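# Doce meses pagando en otra moneda (y lo que aprendí por el camino)

La primera vez que pagué una comisión por cambio de divisa sin enterarme fue en la cafetería de una estación, con un bocadillo que ni siquiera estaba bueno. La pantallita del datáfono me preguntó si quería pagar en euros o en la moneda del país, y yo, tan contenta, elegí euros. ¡Claro! Los euros los entiendo. Me pareció hasta un detalle por parte de la máquina. Tardé semanas en mirar el extracto con calma y ver que aquel bocadillo me había salido a precio de menú.

Desde entonces he pasado un año entero cobrando en una moneda y gastando en otra. Tengo un cliente en Larkow que me paga en la suya, vivo en España y viajo lo bastante como para llevar siempre en el monedero unas monedas que no sirven en el sitio donde estoy. No soy economista ni asesora de nada, que quede dicho. Soy una persona que escribe textos técnicos y que se ha enfadado muchas veces con su banco.

## La pregunta trampa del datáfono

Empiezo por ella porque es donde más gente veo picar, empezando por mi propia familia. Cuando pagas con tarjeta fuera, el terminal puede ofrecerte hacer la conversión allí mismo. Suena a comodidad y te enseña una cifra cerrada, que tranquiliza mucho. El problema es que el tipo de cambio lo pone quien gestiona el terminal, y suele venir con un margen generoso (generoso para ellos, se entiende).

Mi norma es tonta y me funciona: siempre la moneda local. En el restaurante, en el hotel, en el cajero, donde sea. En los cajeros hay que fijarse más, porque algunos preguntan de una manera retorcidísima. «¿Desea continuar sin conversión?» Y ahí estás tú, con una cola detrás y la maleta entre las piernas, pensando que si dices que sí te quedas sin dinero. Pues di que sí. El dinero sale igual.

Lo que sí conviene saber antes de salir es qué te cobra tu propio banco por esa operación, porque si tu tarjeta lleva una comisión alta por compras en divisa, la cuenta puede cambiar. Está en el folleto de tarifas, normalmente en una página que parece diseñada para que la abandones. Yo la leí entera una tarde, con té, y todavía estoy un poco orgullosa.

## El sobre de las monedas

En mi casa hay un sobre. Bueno, hay varios, pero el gordo es el de las monedas. Cuando lo vacié en enero encima de la cama y me puse a sumar salieron 63 euros al cambio, aproximadamente, repartidos entre cuatro países. Me quedé mirándolo como quien encuentra un jersey que no recordaba haber comprado.

Los billetes tienen arreglo casi siempre. Las monedas, muy pocas veces: el banco no las quiere, la oficina de cambio del aeropuerto tampoco, y enviarlas por correo pesa y cuesta. Hay servicios que las aceptan y te hacen una transferencia, y probé uno pequeño que se llama Doolan. Fue lento, pero llegó. El tipo que aplican a las monedas es bastante peor que el de los billetes, y me parece hasta razonable, porque alguien tiene que clasificar toda esa chatarra.

Ahora, cuando voy a dejar un país, hago una cosa muy sencilla el último día: pago el café con monedas, el autobús con monedas y el agua con monedas. Si me faltan unos céntimos, completo con la tarjeta, si me dejan. En una panadería de Larkow me miraron fatal, pero salí de allí con el monedero ligero y dos bollos.

## Cobrar desde fuera

Esto ya es otra liga. Una cosa es perder un pellizco en un bocadillo y otra perderlo en la factura del mes. Mi primera transferencia del extranjero fue por 2.000 euros al cambio del día en que la emití, y cuando entró en la cuenta faltaba un trozo. Llamé al banco. Me explicaron que una parte era la comisión de recepción, otra la del banco intermediario (¿qué banco intermediario?, pregunté yo, que no había invitado a ninguno) y el resto, la diferencia de cambio.

Aquella llamada la hice de pie en el pasillo del espacio donde trabajo, con la libreta apoyada en la pared, y apunté las tres palabras que desde entonces miro en cualquier transferencia: OUR, SHA y BEN. Con OUR, los gastos los paga quien envía. Con SHA se reparten. Con BEN los paga quien recibe, es decir, una servidora. Mi cliente usaba la tercera sin haberlo pensado nunca. Se lo pedí por correo, con mucha educación, y lo cambió ese mismo mes. 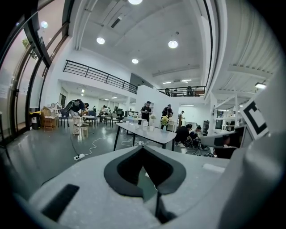 *El espacio de trabajo, amplio y de techos altos.*

También abrí una cuenta multidivisa en Kerkari. La ventaja para mí es que recibo el dinero en la moneda original y decido yo cuándo convertirlo. La desventaja es que decido yo cuándo convertirlo - y eso engancha. Hubo una temporada en la que miraba el tipo de cambio antes de lavarme los dientes. Esperé, esperé un poco más, el cambio se dio la vuelta y acabé perdiendo 230 euros respecto a lo que habría sacado convirtiendo el primer día. Una fortuna no es, pero da para muchos bocadillos de estación.

Así que me quité la aplicación de la pantalla principal y ahora convierto en cuanto cobro lo que necesito para el alquiler, los impuestos y la compra. El resto lo dejo en su moneda para gastos de viaje. ¿Es la estrategia óptima? Ni idea. Duermo mejor.

## El efectivo, con medida

Sigo llevando billetes. Sé que hay quien viaja ya solo con el móvil, y me parece estupendo, pero a mí me dejó tirada una tarjeta en Drullden, de noche, con el hostal pidiendo pago en mano. Desde entonces viajo con dos tarjetas de entidades distintas, guardadas en sitios distintos, y con efectivo local para un par de días.

Ese efectivo lo encargo antes de salir, comparando lo que recibo en mano al final. Lo de «cero comisión» en un cartel luminoso no me dice nada, porque el margen puede ir metido en el tipo y ahí no lo ves. Yo pregunto siempre lo mismo: si te doy cien euros, ¿cuántos billetes de los otros me das? La respuesta se compara en dos minutos con el tipo que sale en cualquier buscador.

Y guarda el recibo. Algunas oficinas recompran lo que te sobra en mejores condiciones si lo presentas dentro de plazo, y yo perdí esa opción una vez por usar el papelito para envolver un chicle.

El sobre gordo, por cierto, vuelve a estar en el cajón. Esta vez solo tiene monedas de Drullden, que es adonde vuelvo en primavera, y he escrito el nombre fuera con rotulador para que no se me olvide meterlo en la maleta.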